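# What an open day ought to measure

April 20, 2026

The open day at Drindthorpe was well attended and poorly specified. I went because my own work is in maintenance planning for packing lines, and because the programme promised live demonstrations of Julla, the handling cell that Melnychuk has been showing to buyers since January. I came away with a decent opinion of the cell and a low one of the format.

The main demonstration ran for 22 minutes. In that time the arm moved small cartons from a tray to a fixture and back again. The presenter gave a cycle count of 130 for the session and a failure count of zero. Both figures may well be correct. Neither is much use to a visitor, as the cartons were all one size, the tray was reloaded by hand in the same order each time, and a member of staff straightened two cartons that had shifted before the arm reached them. A hand correction is an intervention. In any plant I have worked in it would be logged as one, and the cycle it belongs to would not count as unattended.

My argument is that a demonstration should be treated as a test with an audience, and reported like a test. The visitor should be told the starting conditions, the permitted variation, the number of interventions and the rule for stopping. These fit on one side of paper. Drikton, who had the stand by the door, handed out something close to it: 266 picks, mixed stock, nine stops, each stop with a cause code. Most visitors walked past it. I suspect that a list of nine stops looks worse than a clean run to anyone who has not had to live with a machine, and that exhibitors know this.

The usual objection is that an open day is for the public and the detail would put people off. I do not find this convincing. The questions after the talk were almost all about detail. One visitor asked how long a changeover took. Another asked what happened when the gripper pads wore down, and who would stock them. The answers were vague (changeover was "quick"), and the room noticed. A figure of 60 seconds or 60 minutes would have satisfied the first question equally well, as either can be planned for.

There is also the matter of how much human work surrounds the machine. Sales talk tends to leave it out, and at an open day it is in plain sight. People load, watch, adjust, re-teach and tidy. The ratio of attended to unattended hours decides whether a cell pays for itself, and it is seldom printed anywhere.
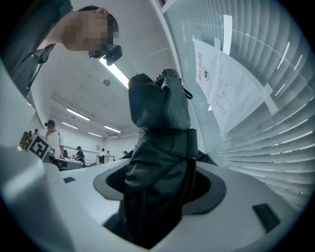
I would ask for three changes next year. First, publish staffing alongside throughput, in hours per shift, including the time spent preparing the material before it reaches the cell. Second, let a visitor choose the order in which the parts are loaded - this costs nothing and removes the main doubt. Third, leave the machine running through the lunch break with the log on display, and let it stop if it is going to stop. A stop that clears in two minutes is good evidence. I would trust a supplier who showed me one more than a supplier who showed me none.

None of this is a complaint about Julla itself. The motion was smooth, the guarding was sensible and the teach routine looked simple enough for a line operator to learn. I asked for the intervention log from the main session and was told that one had not been kept. I have written to Melnychuk to ask whether logs exist from earlier runs, and will add the figures to this page if they are sent.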